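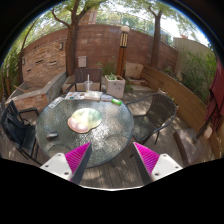 Outdoor Hospitality, Unit 4: Patio Tables and Seating
Handout for June 2, 2021
Instructor: Benedetta Piras

Reading: Course pack, the section on glass tops. Bring your notes from the Garkness visit.

1. Glass tops
Clear everything off before cleaning. Papers and booklets go inside first, then cups, then mats. Wipe the glass with warm water and a little dish soap, working from the center to the rim. Rippled glass holds grit in the low spots, so rinse twice. Dry the metal rim by hand.

Do not drag a table by its top. Two people lift from the base.

2. Loose paper outdoors
Menus and printed sheets blow away even in a walled courtyard. Keep them in one stack with the heaviest book on top. Take them in at closing.

3. Chairs
Mixed chairs are fine at one table if the seat heights are close. Check slatted backs for loose joints. Brush woven mesh before washing it, and let it dry in the shade. Nothing stays draped over a chair overnight.

4. Decks
Weathered boards need a look before each season. Mark raised nails and soft spots on the Huna plan sheet (form 188).

For next time
Fulvio Villa will cover umbrellas and bases. Written work on sections 1 and 3 goes to Lilibeth Navarro, room 961. The July timetable is not out yet.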